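Mooring a small helium blimp outdoors

These steps are for tethered and radio-controlled blimps up to 5 meters long. We use them with the Skusosine envelope, but other makes are handled the same way.

Pick a site with open ground on all sides. Stay well clear of power lines. The mast should stand at least 100 feet from the nearest building, and farther if there are tall trees upwind.

Set the mast first and inflate second. Drive the three ground stakes at a slant, run the guy lines, and tighten them a little at a time until the mast stands straight. 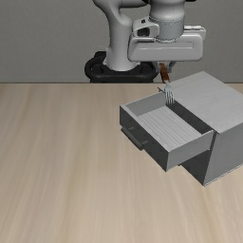
Fill the envelope slowly with two people holding the nose line. Stop when the seams are smooth and the fins sit square. Clip the nose ring to the swivel, then let the tail go. It must be free to turn with the wind.

Add ballast to the gondola until the tail hangs just below level. Sun will warm the gas and lift it again, so check after an hour. Replace the nose line after 500 hours outside, or sooner if it looks fuzzy near the knot. 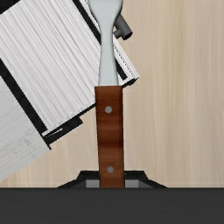

A reader in Vukier writes that a second swivel at the base of the mast stopped the nose line from twisting overnight. We have added one to our own mast at Gatura and now leave it on all season, through the end of September.

Updated 2024-07-26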